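Setting Up and Caring for a Pegboard Work Cell

Before the Odus gripper is run against a perforated panel, the panel must be clamped square to the desk. Set the desk to its working height first, lock it, and then tighten each clamp by hand. A panel that shifts by 2 mm will upset every taught position. Pieces may be left in the holes while this is done, provided the fingers have room to pass.

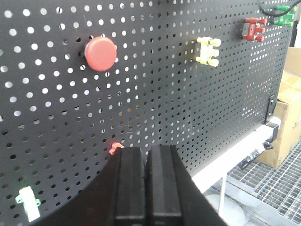
Black gripper fingers near a pegboard fitted with colored connector pieces.

Clean the finger faces with a dry, lint-free cloth after every 600 cycles. Solvents are not to be used on the pads. Close the fingers fully afterward and check that the seam is even from top to bottom; an uneven seam calls for the mounting screws to be reset.

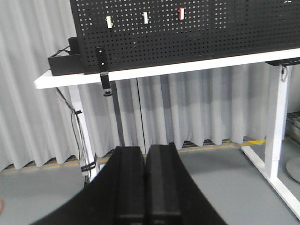
By Jomar Ignacio
Gastura Workshop Pages
2021-04-20

Cables are the usual cause of trouble at a standing desk. They should run down a desk leg and be held by clips, with enough slack for the full travel of the desk. Raise and lower the desk once before starting work, and watch the cables as it moves. Replace any clip that has lost its grip. 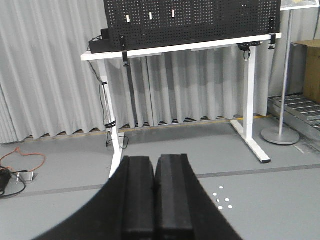 White standing desk with clamped pegboard; cables along the left leg.

Sweep the floor beneath the desk at the close of each shift. Cables lying on the floor are to be lifted, wiped and laid back clear of the walkway. The clamp screws are checked weekly and the wrist bolts every November, when the Skuter arm is due for its yearly service. 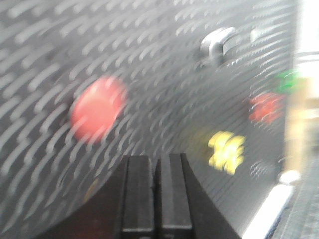

Slow approach speeds are required whenever the wrist camera is used to find a piece. Staff should begin at 12 percent of full speed and raise it only after the position has been confirmed. With blur as heavy as this, the large red disc can still be picked out, but the yellow piece shows a doubled outline and should not be used to set a position. Stop the arm, allow it to settle and take the view again. Record the accepted position on Seyoum form 29 and keep the form with the cell.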